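분류: 살림 기록 > 정리
읽는 시간 2분

2018년 1월 17일 수요일

작은 공간 하나를 정리하는 데 이렇게 오래 걸릴 줄 몰랐다. 지난 5월에 벽에 타일을 붙이고 나서 계속 미뤄 둔 자리다. 벽은 흰 줄무늬가 들어간 밝은 회색이고 바닥은 어두운 회색 대리석 무늬라서, 물건을 그냥 내려놓으면 금방 지저분해 보인다.

그래서 거는 것부터 정했다. 뒷벽 가로대에는 흰 철망 바구니를 걸었다. 고리가 달려 있어 그대로 걸치면 된다. 오른쪽 벽에는 검은색 고리 걸이를 케이블 타이로 묶었다. 나사를 쓸까 했는데 나중에 위치를 바꿀 것 같아서 타이로 했다. Rorkel이라는 동네 철물점에서 타이 한 봉지를 1,558원에 샀고, 봉지에는 거의 63개가 남아 있다. 당분간 살 일은 없겠다.

바닥에 둘 것은 아직 못 정했다. 노란 플라스틱 트레이를 뒤쪽에 두고, 그 오른쪽에 남색 책과 흰색 디지털 기기를 놓아 봤다. 작은 흰색 플라스틱 부품도 하나 있는데 이건 벽에 붙일지 바구니에 넣을지 고민 중이다. 바닥 부스러기는 마지막에 한 번에 쓸기로 했다. 중간에 쓸어 봐야 또 생긴다.

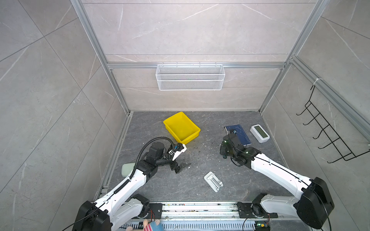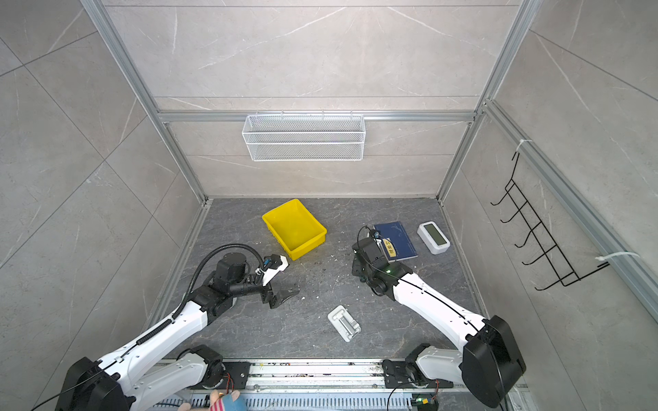
Malik 님은 댓글로 바구니를 먼저 채우고 트레이는 맨 나중에 쓰라고 하셨다. 트레이를 먼저 채우면 자잘한 물건이 전부 그리로 들어가고, 결국 바구니는 계속 비어 있게 된다는 얘기였다. 본인은 트레이에 넣는 물건을 두 가지로 정해 두었더니 2년째 그대로 유지된다고 한다. 고리 걸이도 한 고리에 하나씩만 걸어야 꺼내기 편하다고 덧붙이셨다.

듣고 보니 내 순서가 반대였다. 트레이부터 채울 생각이었는데 이번에는 바구니부터 해 보려고 한다. 펜, 줄자, 마른 천처럼 가벼운 것만 넣을 생각이다. 철망이 촘촘해서 펜이 빠질 것 같지는 않지만, 넣어 봐야 안다.

책은 세워 둘 데가 없어서 다른 방 책장으로 옮길 수도 있다. 흰색 기기는 눕혀 두면 화면 보기가 불편하니 받침을 하나 알아보는 중이다. Prumance에서 나온 낮은 받침이 폭 20센티미터라 크기는 맞을 것 같은데, 색이 흰색밖에 없다. 어두운 바닥에 흰색이 하나 더 늘어나는 게 괜찮을지 모르겠다. 주말에 매장에 가서 직접 보고 정할 예정이다. 빗자루도 그때 작은 것으로 하나 사 와야 한다.

문의: 블로그 방명록 | © 2018 Mititness | 맨 위로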